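Desktop Tower Service Set: README

Maintained by Aurelia Ilie and Tuncay Gökçe, Wurkell
Release date: November 19, 2025

What this is

A collection of notes and pictures about working inside an open desktop computer tower. It covers the processor, the memory, the drives and the wiring, along with the fixture and tray that small parts sit in during bench work. The release has 1,003 images and 143 text notes. The notes are plain text in English.

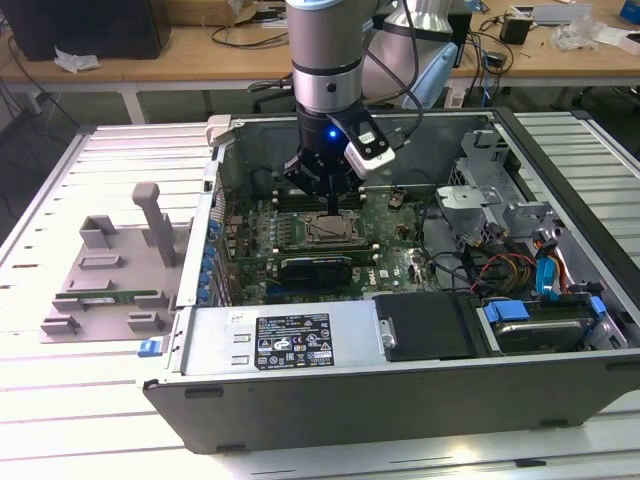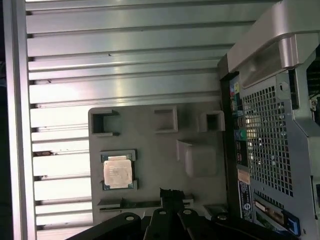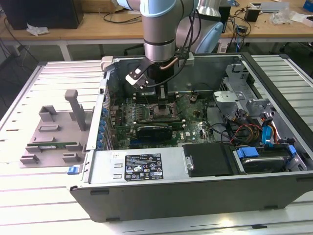 The open tower on its side, in three pictures. The first and third show the motherboard and the green memory module in the gray fixture; the second is a close view with a processor in its dark gray carrier.

Background

The set started in June as a parts reference for the repair bench at Clarnilum. Weronika Szczepańska wrote the first notes, mostly to settle what each part should be called. People were using "tray," "plate" and "holder" for the same item, and the older records could not be searched. The naming list below came out of that work and is now used in every note.

Names used in the notes

tower – the whole computer case, with or without its side panel.
board – the motherboard.
socket – the place on the board where the processor sits, including the metal retention frame.
carrier – the plastic frame that holds a processor by its edges when it is out of the socket.
module – one stick of memory.
fixture – the gray 3D-printed holder on the bench to the left of the tower. The module rests flat in its lower slot.
tray – the light gray molded piece with square and rectangular recesses.
cage – the silver metal drive cage on the right side of the tower.
caddy – the blue plastic part that holds a hard drive. Some early notes say "rails." Both words return the same records in search.
duct – the black plastic cover near the hard drive. It is called "cover" in notes 1 through 44.

Please do not add new names for these parts. If a part is missing from the list, write to Aurelia before you use a name of your own.

Bench layout

The tower lies on its side on a slatted work table with the opening facing up. The power supply is toward the front edge of the table and the drive cage is on the right. The fixture goes to the left of the tower. Notes that say "left" or "right" assume this layout and the view from the front of the table.

Handling rules used at the bench

Power is disconnected before the side panel comes off.
Hold memory modules by the short ends.
A processor that is out of its socket stays in a carrier. Do not put one face down on the table.
The red, yellow and black power wires stay connected unless a note says otherwise. The same goes for the blue SATA cable.
Screws go in the lidded cup and never on the slats, where they fall through.

Files

readme.txt – this file
names.txt – the naming list, with the older words for each part
notes/ – one text file per note
pictures/ – all images, in folders by part
index.csv – one row per image, with part name, note number and layout

The folder for the socket is the largest. The drive folders are thin, and most of what they contain was added late.

Text note format

Each note has a title, the parts involved, the starting state, the ending state and a remarks line. Remarks can be left blank. Tuncay read every note against the naming list before release. Remarks were left as written, so spelling and tone vary.

Known problems

Labels are often hard to read. The printing on processor lids in particular washes out under the bench light, so index.csv does not list processor models unless they were written down at the time.
Shiny metal causes bright bands in close views. These images were kept.
Cables move between pictures. Do not use cable position to match one image to another.
Notes 44 and 45 were merged. The number 45 is not used.
The older words for "fixture" are incomplete in names.txt. Hatice Kurtuluş is working through them.

What it should not be used for

The set is not a service manual. It does not give torque values, part numbers or compatible replacements, and it covers one style of tower in one layout. Other cases place the drives and the power supply differently – check the maker's own instructions before working on one of those.

Changes since the last version

Added the carrier and tray folders.
Renamed "duct cover" to "duct" in the index.
Removed duplicate images from the socket folder.
Fixed the note numbers in index.csv, which were off by one after the merge.

Use and credit

Free to use for teaching and research. Please credit it as "Desktop Tower Service Set, Wurkell" and give the release date. Corrections can be sent to Aurelia Ilie or Tuncay Gökçe. Include the note number or the image row, and copy the line you want changed.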